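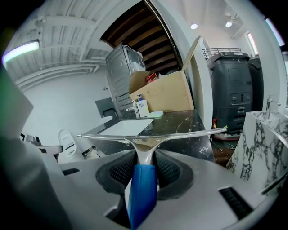
Getachew Tekleab asked, on reading the January report, whether a squeegee really saves any time on a counter this size or whether a cloth would do the same job. It was a fair question and we had not answered it properly, so most of this report deals with it.

Progress report: Somen cleaning routines, vanity and basin strand
Prepared for Revulholm by Robel Bogale, Mernport

1. Work done in this period

The work plan for this period covered the vanity counter, the basin and the wall behind it. We have written the routine for the counter and the basin and tried it in full. The wall routine is in draft. The mirror routine has been put back to the next period, as agreed by phone.

The log now holds 102 completed cleans of the vanity. Each one is entered with the start time, the finish time, the tool used and a line of remarks. Two entries were left out of the comparison because the finish time was missing. The log sheets are kept with the strand folder at Mernport and can be copied to you on request.

2. Squeegee or cloth

On the flat of the counter the squeegee is quicker. One long pull from the back to the front edge takes most of the water with it, and the cloth is only needed for the last strip and the corners. With a cloth alone, the person cleaning had to stop and wring it out, and the dark stone showed smears that needed a second pass.

Close to the basin the difference disappears. The blade is too long to turn in the narrow gaps, and those who tried it there ended up using the cloth anyway. The routine as now written says squeegee for the open counter and cloth for the basin surround. We would not recommend buying squeegees for rooms where the counter is mostly taken up by the basin.

The answer for Getachew is therefore yes for the open stretch and no for the rest. 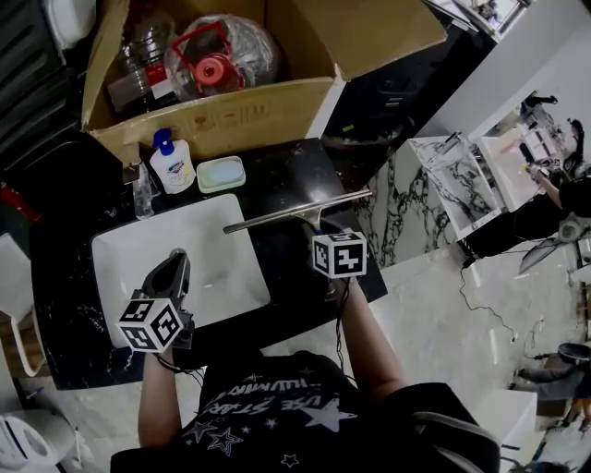 Clearing the counter before cleaning has turned out to matter more than the choice of tool. The first draft of the routine had no step for it, and the remarks column is full of notes about moving bottles about halfway through. People tend to clean round whatever has been left out, and the back of the counter gets missed as a result. Behind the white basin we have the pump soap, the soap dish and a couple of small bottles, with the open cardboard box at their backs and the big jug with the red handle inside it. That is more than a counter of this kind should carry, and the box in particular has no need to be on the stone. The revised routine starts with everything lifted off and put on a tray, and ends with only the soap and the dish going back. The box is to be given a shelf.

3. Materials

A pack of 50 cloths was bought from Mahama at the start of the period. They have washed well and we do not expect to reorder before the summer. The squeegee blade has not been changed yet. A spare has been ordered so that we can compare a new edge with the present one, and the cost falls within the materials line.

No cleaning product has been changed. The supplier of the stone advises against anything acidic and this is now printed at the top of the routine card.

4. Problems

The routine card was too long. It ran to both sides of the sheet and people stopped reading at the end of the first. It has been cut to one side, with the notes on products moved to the folder.

The time allowed for a full clean was set at 20 minutes. This is too generous for the counter alone but tight once the wall is included. We suggest leaving it as it is until the wall routine has been tried.

5. Next period

Finish and try the wall routine. Start the mirror routine. Fit the new blade and log the results separately. Put up the shelf and take the box off the counter.

We would also like your decision on whether the open cabinet should be added to this strand or left to the storage strand. Either is possible within the present budget, but the log sheets would need a new column, and Robel would like to have them reprinted before the wall trials begin.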